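Export to PDF drops the last rows of a grouped report

Posted in October by dumitrescu_k

We use the Orneck report component in a small desktop app. A grouped list with 335 rows previews fine, but when I export it to PDF the last group is missing its final 10 rows. Printing works. The data source is a plain list of objects, no database. Is there a setting I missed?

tomasz_r

Check your footer height. If the group footer is set to "keep together" and doesn't fit on the page, the export skips what's left. Turn that off for the group, save the layout and export again. The preview uses a different page size unless you set both, so it can look right there.

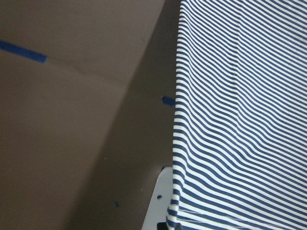 Maricel Navarro

The footer is worth a look, but check the row buffer too. In our Lekitell build it was set to 1,000 and reports of 2,000 rows came out short. Call the flush method before you close the export job. If you close first, whatever is in the buffer is lost. The print path flushes by itself.

Drorkora

Same problem with me, old version. Updated and it went away, didn't look into why.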